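Goson Foam Cubes, Bag of 331

I've been selling these since I moved the shop to Roncombe, and they're still the thing I end up recommending most when a teacher or a grandparent writes in and says "just tell me what to get." So, get these! They're light, they're quiet, and they don't hurt much when you step on one in your socks (I have tested this more than I'd like).

The foam is the firmer kind. I tried a softer one from another maker a while back and the towers leaned before they got going – kids noticed right away and went off to do something else. The Goson ones hold their edges well enough to stack, and you can still squeeze them.

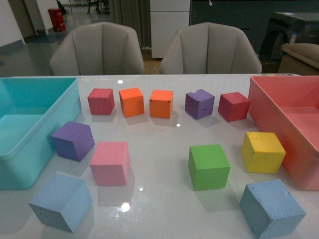 Colors come mixed and I can't pick them out for you, sorry. Each bag is filled at the Kobori warehouse and I get them sealed, so you might land heavy on one shade and light on another. If you need an even split for a math class, order two bags and trade between them, or send me a note first and I'll see what I've got open.

What people use them for: counting, sorting, patterns, dice (write on them with a regular marker, it stays put), printing with paint, and quiet building at nap time. Tetsuya Hosoda, who teaches second grade, has his class hand them in as votes for the read-aloud book, and I've stolen that idea for my own family's pizza nights.

Cleaning is easy. Warm water, a drop of dish soap, squeeze them out and leave them on a towel overnight. Please don't put them in the dryer! They'll pick up nicks and smudges with use, especially the corners, and that's foam for you. I don't take returns for dents once a bag's been opened, but if it shows up split or short, write me and I'll send another.

Not for kids under three, or for dogs who chew. My dog Plum has opinions about them.

The storage tub is sold separately. It's the Plarnavance one with the snap lid, and it fits a full bag with a little room on top.

Item number 349. Ships flat in a drawstring bag, usually within 2 working days. The next batch lands in April, so if it says sold out, add your email and Finlay Carnegie in the stockroom will let you know when they're in.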